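Tenants' group questions "quick dry" claims as Jeswood sells flats by the finish

10 November 2021

For immediate release

The Cleltitz Tenants' Association has today asked the letting firm Jeswood to explain what it means by "refreshed throughout", a phrase that now appears in most of its listings and is being used to support higher rents.

The association has read the firm's new brochure with some care. It promises feature walls, "statement paper" and surfaces "made for hosting". It says very little about windows, extractor fans or the damp that tenants have been reporting to the same office for 2 winters.

"We have no quarrel with wallpaper," said Daryna Symonenko, who chairs the association. "Put up as much as you like. But if there was mould on that wall in the spring, I would like to know what was done to the wall before the paper went on. I have asked three times and been sent the brochure three times."

Jeswood's autumn programme covers 28 flats in the Pasaribu building. According to the firm's letter to residents, each flat was allowed a budget of 3,000 pounds, to be spent on "visible improvements". The association would like to know who chose the word "visible", and whether any of the money could be spent on something a visitor would not notice.

The letter also says that the walls were treated with a product called Oto, described as a quick-dry sealing coat that "ends damp concerns". No test results came with the letter. When the association asked for them in October, it was told that the coat was "widely used in the trade". That may be so. Plenty of things are widely used in the trade.

Yurii Semeniuk, a retired plasterer and a member of the association, is doubtful that any coating can do what the letter claims.

"If water is coming in, you find out where and you stop it," he said. "If it is steam from the kitchen, you fit a fan that works. Paint comes after. I have seen a good many miracle tins in my time and scraped most of them off again."

Vasylyna Romaniuk has rented on the top floor of the building for several years. Her rent is due to go up in the new year.

"They tell me the flat is worth more now," she said. "The bedroom window still does not shut. I would have taken the window and kept the old walls."

The association is asking Jeswood to do the following before any increase takes effect:

Publish the survey reports for the building, if there are any.
Give each household a written list of the work done in its flat and what it cost.
Repair windows and fans that have already been reported.
Stop using the words "damp concerns resolved" in listings until someone independent has checked.

A reply has been promised "in due course". Members will decide on their next step once it arrives, or once it is plain that it will not.

Contact for press: Marta Yatsenko, Cleltitz Tenants' Association. Interviews with residents can be arranged on request.

Ends

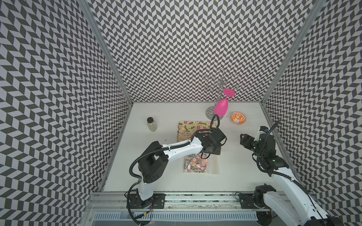 Zigzag wallpaper and a chrome wine glass rack.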